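Merkov Work Table Tops

Home > Workroom Furniture > Tops and Surfaces > Merkov

Overview
Specifications
Finish and Color
Installation
Care
Ordering

Overview

The Merkov is a flat, rectangular table top sold without legs. It is meant for benches and shared work tables in packing rooms, repair shops, schools and offices where the surface sees daily use and has to stay flat. It fits the Eskola fixed-height frame and the Eskola crank frame without drilling. It can be fitted to most other steel frames with the screws supplied, provided the frame has a rail under each long edge.

The top is 44 mm thick. It consists of a pressed wood-fiber core with a laminate sheet bonded to both faces. The sheet on the underside is the same thickness as the sheet on the working face, and it should not be planed, sanded or cut away. A top with one bare face takes up moisture unevenly and will cup within a season, most often toward the laminated side.

The edges are closed with a band 3 mm thick, applied hot and trimmed flush. All four upper corners are eased to a 2 mm radius. The lower edge is left square so that it sits cleanly against a frame rail or a wall bracket.

Specifications

Product: Merkov table top
Part number: MK-1026
Length: see size list
Depth, standard: 683 mm
Thickness: 44 mm
Core: pressed wood fiber
Working face: high-pressure laminate, matte
Underside: high-pressure laminate, plain
Edge band: 3 mm, color matched
Rated load, evenly spread, on Eskola frame: 300 kg
Rated point load, center of span: see load notes
Factory inserts: threaded, M6, two rows
Cable opening: optional, factory cut only
Frame: sold separately

Size list

Short: 1,026 mm
Medium: 1,400 mm
Long: 1,800 mm

The standard depth applies to all three lengths. A deeper top of 800 mm is made to order in the medium and long lengths only. The tolerance on length and depth is plus or minus 1 mm. The tolerance on flatness is 1.5 mm measured corner to corner with a straightedge, top face up, after the piece has rested flat for a full day at room temperature.

Load notes

The 300 kg rating is for a load spread evenly over the full surface, with the top fixed to an Eskola frame at every insert. It does not apply to a top resting loose on trestles. It does not apply to a top with a cutout made on site.

Point loads are a separate matter. A vise, an arbor press or a monitor post puts its weight on a small area and tries to lift the surface behind it each time it is used. Mount these within a hand's width of a frame rail and use a steel backing plate under the top. Where the item is held with an edge clamp, the clamp pad should be at least as wide as the clamp body. A narrow pad will mark the underside and, over time, crush the core.

The long top has a third rail across the middle of the frame. Do not leave this rail out. We receive claims for sagging every year, and most of the returned pieces show no screw marks at the center row.

Finish and Color

The working face has a fine matte texture. It reflects less overhead light than a gloss or satin laminate, and it hides light scratches better. It does hold pencil and graphite dust more readily. If the table will be used for drafting or paper cutting, order the smooth face (suffix S) in place of the standard one.

Colors are solid, without a wood or stone pattern:

Chalk
Sand
Gray
Dark gray
Black

Chalk and sand show dust least and stains most. Black shows everything. Gray is the color stocked in all three lengths and ships soonest. Dark gray is stocked in the medium and long lengths; the short length is made to order.

Color varies slightly between production runs. Tops that will stand side by side should be ordered together and the order marked "same run." We can't match a new top to one that has been in use, because laminate shifts a little in tone under daylight. The appearance on a screen is no guide to the actual shade either. Sample chips are sent free of charge, two per color, and should be viewed in the room where the table will stand, once by daylight and once in the evening with the lights on.

Edge bands are matched to the face as standard. A contrasting black band can be had on chalk, sand and gray. There is no charge for this but it adds a week.

Use in shared rooms

The laminate resists coffee, tea, cooking oil, soap and most household cleaners. Salt and grease from food will not damage it if wiped off the same day. Strong acids, drain cleaner, hair dye and concentrated bleach will mark it permanently. So will a hot pan. The face withstands brief contact with a warm mug or plate, but a soldering iron or heat gun needs its own mat.

Gray tops

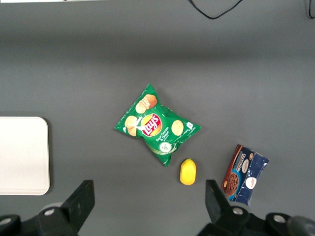
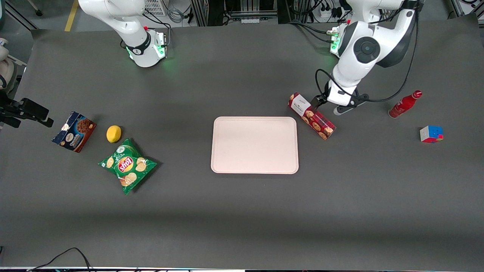

Where a table serves for both work and lunch, we suggest the gray face with the standard texture and a matched edge band. Crumbs do not lodge in the band joint as long as the band has not been knocked loose, and the whole surface can be cleaned with one damp cloth. Repair any lifted band promptly. Water entering at the edge swells the core, and a swollen core can't be pressed flat again.

Installation

Two people are needed for the medium and long tops. Tools: a 4 mm hex key, a tape measure and a soft blanket or sheet of cardboard.

1. Let the top lie flat in its wrapping for a day in the room where it will be used.
2. Lay the blanket on a clean floor. Place the top on it, working face down.
3. Set the frame upside down on the top and line up the slotted holes with the inserts.
4. Start every screw by hand before tightening any of them.
5. Tighten from the center outward. Stop when the washer no longer turns. Power drivers strip the inserts and must not be used.
6. Turn the table over with both people lifting at the frame, not at the top.
7. Level the feet, then check the screws again after one week of use.

The slotted holes in the frame allow the top to move slightly with changes in humidity. Do not add wood screws through the rail beside them. Do not glue the top to the frame.

On frames from other makers, use the 35 mm screws in the small bag. Longer screws will come too close to the working face and may raise a bump in the laminate. Pilot holes should be 3 mm wide and no deeper than 25 mm — wrap tape around the bit as a depth mark.

Cable openings

Openings are cut and sealed at the factory. The standard opening is round, 60 mm across, placed at the rear left, the rear right or the rear center. State the position on the order as seen by a person sitting at the table. More than one opening may be ordered on the medium and long tops. A cut made on site exposes the core and ends the warranty on that piece, even where the cut has been painted or taped.

A plastic cover is included with each opening. The Unlow cable tray hangs from the rear row of inserts and clears all three positions. It is sold separately and carries power strips up to 500 mm long.

Care

Wipe with a damp cloth and mild dish soap. Dry with a second cloth. For ink and marker, use rubbing alcohol on a white rag and rinse afterward. Do not use wax, furniture polish or oil. They fill the texture and leave shiny patches that look like wear.

Scouring powder and melamine sponges polish the matte face and the change can't be undone. Small chips in the edge band can be filled with the Fokent color stick, which comes in the five stock colors. Warm the stick in the hand, press it into the chip, level it with a plastic card and leave it overnight.

Packing and delivery

Each top is wrapped in foam sheet with cardboard corners and ships flat on a pallet. Short tops may ship by parcel carrier in single quantities. Check the corners before signing. Damage has to be noted on the delivery slip and reported to us within five working days, with the part number and run number from the label on the underside. Do not remove this label.

Store tops flat and fully supported. Tops leaned against a wall for more than a few days will bow, and bowing from storage is not covered.

Warranty

Core and laminate bond: five years.
Edge band: two years.
Inserts: two years, hand tools only.

The warranty covers indoor use in heated rooms. Garages, porches, greenhouses and tents are outside its scope.

Ordering

Give the part number, length, color, face texture, edge band and any cable openings. For the 800 mm depth, add the suffix D. Orders received by 11 a.m. on Wednesday are included in that week's cutting list when the color is in stock. Made-to-order tops take four weeks, longer in September when school orders are being filled. Made-to-order and factory-cut tops can't be returned unless faulty.

Quotes and stock: Joelle Issa, sales desk
Load questions and frames from other makers: Imtiaz Barua, technical desk
Claims and spare parts: Kaja Rätsep, service desk

Related items

Eskola fixed-height frame
Eskola crank frame
Unlow cable tray
Fokent color stick
Steel backing plate, 150 x 150 mm
Spare M6 insert, bag of ten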